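18 December 2021

Still on the grasp splitter. I said I'd leave it alone until Hayley got her clock fix merged, and then I opened Amik "just to look at one episode" and that was the morning gone.

Where we were: Nillow takes a two-handed demo and chops it into reach, close, carry, open, retreat, one track per gripper. Training wants those chunks, and so does the planner, which uses the close and open points as anchors and fills in the travel between them. If an anchor is late, the planner has the jaws shutting on air past the object or dragging it sideways before they've got it. Hayley's replay from Prarthorpe (the one with the elbow going up like a chicken wing) was mostly that, I'm now pretty sure. I'd been blaming the IK seed for it. Sorry, IK seed.

The splitter had one rule for close: jaw width drops below a threshold and stays there for 20 samples. It worked great on the wooden blocks. It's hopeless on desk clutter, where one object is a skinny carton and the next is a squashy thing in a bag that keeps giving for as long as you keep squeezing. There's no single width that means "got it."

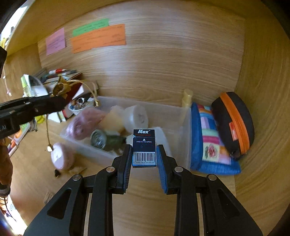 The carton episodes are the annoying ones. The operator gets the jaws around the box and then hangs there a moment, lining up, still open, with the box already between the pads. Width is steady, the wrist is slow, and the object mask sits smack between the fingers, so every cue I was feeding the splitter says grasp. Nillow opened a carry segment with nothing being carried. Then the real close came along, the width moved a tiny bit (thin box, jaws already near it), and the rule filed that as jitter inside the carry.

I tried three things, in this order:

1. Put the threshold on the change in width instead of the width. It fixed the carton hover straight away and broke the soft stuff, where the change is slow and goes on forever.
2. Gave the mask more weight. Terrible idea, the mask is the thing that's lying to me in the hover case. Reverted, and I'd like that commit to be forgotten.
3. Asked whether the object moves with the gripper. Take the mask centroid in the gripper camera, take the wrist motion from tracking, and see if the centroid stays put while the wrist travels. If the thing is held, it's parked in the view and the background slides past. If it isn't held, it slides with the background.

Number three is so obvious that I'm a little embarrassed. It's basically what I do with my own eyes when I scrub through in Amik! The catch is that it only tells you once the wrist has moved, so the answer comes late. But we're offline, we can look ahead as much as we like, so I find the first stretch where object and gripper are clearly traveling together and then walk backward to the last moment the jaw width was changing. That's the close. Works the same for open, flipped around.

Threshold for "clearly traveling together" is in config as `comotion_min`, and please don't tune it per object. I can see us ending up with a table of object names in there and I don't want to maintain that.

Next problem, see-through things. The bin is clear, the bags are clear, the cup is halfway there. The masks on these are soup. The segmenter sees the yarn ball through the bin wall and draws one happy blob that includes the wall, and then when a gripper comes over the rim the blob changes owner for a few frames. For the co-motion check I mostly don't care about the outline, I only need the centroid not to jump, so I stopped using mask centroids altogether for anything tagged transparent and went to tracked points instead. Sprinkle points inside the mask, follow them, throw out the ones that disagree with the majority, use the median of what's left. Specular highlights get thrown out nearly every time, they crawl across plastic in their own direction and don't agree with anyone.

Chain jewelry is its own little misery, by the way. A necklace hanging off the jaws swings, so the points don't stay parked even when the grip is perfectly solid. I ended up weighting points by how near they are to the fingertips, which calms it down a lot. The dangling end can do whatever it wants. The charm still fools it if the hover is long and the points near the tips are all on metal. Leaving that.

Then the two-hands thing, where I lost the afternoon.

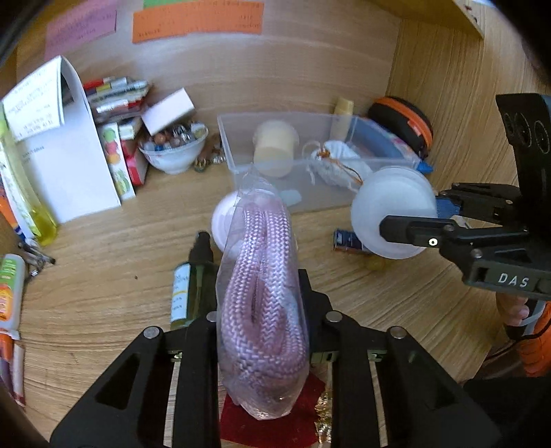 Each gripper gets its own track, which is right, but the left camera can see the right gripper and the other way around. When both are holding something, you've got two objects that look held. Nillow picked the bigger mask. Half the time that's fine. The other half it hands the left track the right gripper's object, and the co-motion score goes to mush, and the splitter decides nothing was ever grasped. With a big crinkly bag filling the jaws you get away with it. Swap in a small box and it all falls over.

My first go was geometric: project the other gripper's fingertip pose into this camera and refuse any mask near it. That's the right way to do it and it'd be lovely if the clocks agreed. They don't. The right stream trails the left by a varying amount, and during a fast carry the projected tips land well away from the real ones, right on top of the object I wanted to keep. So I was throwing out the good mask and keeping the bad one, with great confidence.

Called Hayley. She'd seen the drift too and already had it cornered: the logger stamps frames when they get written and not when they get captured, so whenever the disk stalls, the stamps bunch up. Her branch moves the stamp to capture and adds a resync at the start of each episode. She wants to keep the old stamp in a second field so old tooling doesn't choke, fine by me. For the episodes we've already got, she suggested lining up the two streams on the wrist motion (people tend to stop both hands together at the end of a placement, so there's a nice shared flat spot) and I hacked that together while she was on the phone. Cross-correlate the two speed curves, take the peak, shift. It doesn't fix the bunching inside an episode, but it takes out the big constant part, and after that the projection trick behaves.

So the order of operations in Nillow is now:

- align left and right streams on wrist speed
- project other gripper's fingertips, drop masks near them
- track points in what's left, weight toward own fingertips
- co-motion score, forward pass
- walk back to last width change, write the close anchor
- same again for open

I ran it on the desk-tidying set and checked 69 splits by hand in Amik. Two were wrong. One is a necklace (of course). The other one I'm less sure about: operator closes on the rope bag, lets the plastic slip through, closes again lower down. The splitter writes a single close at the second squeeze. Is that wrong? For the planner it's the anchor I'd want. For training I think I'd want both, or I'd want the first one marked as a regrasp. Hayley says mark it. I say mark it too but I don't want to write the code today.

Speed is meh. Point tracking is the slow bit and I'm running it on every frame for no good reason. Dropped to every 2nd frame and the anchors didn't move enough to care about, so that's the default now (`track_stride: 2`). Didn't try anything coarser.

Things I noticed in Amik while scrubbing, dumping them before I forget:

- The width plot autoscales per episode. Stop doing that! A carton close and a bag close look identical and I fooled myself twice with it. Fixed axis, always.
- Jumping to the next anchor should move both camera panes. Right now it moves the one you clicked and leaves the other behind, which is a really good way to convince yourself the sync is broken when it's fine.
- The buffer quits at 1000 frames with no message. The pane simply goes gray. I thought it had crashed and restarted it more times than I'd like to admit.
- It'd be great to have the projected fingertips of the other gripper as an overlay. I've got it as a messy local patch, will clean up and push.

Didn't touch the Ochoa planner beyond feeding it the new anchors for one carton episode, in sim only. The approach looks straighter and the elbow stays down. One episode, so I'm not celebrating, but I did send Hayley the clip with a chicken emoji crossed out.

One more note on labels: the splitter currently calls it "carry" any time the object is held, including when the operator is just holding something steady for the other hand. There are plenty of moments like that when both grippers are busy over the bin, and the planner treats them as motion to fill in, so it invents a little wander. We need a "hold" label. Could be as dumb as carry plus low wrist speed. I'd start dumb.

Open:

- merge after Hayley's clock branch, not before, or we'll both be resolving conflicts in the logger
- rerun the split over the older block demos, make sure I didn't wreck the easy case
- regrasp marker
- hold label
- necklace weighting, if I'm ever bored
- ask Prarthorpe whether they can live with the new anchor format before February, their loader reads the old one by column position (yikes)

Branch is `comotion-split`. The tests pass apart from the mask-owner test, which checks for the old bigger-mask behavior and needs rewriting.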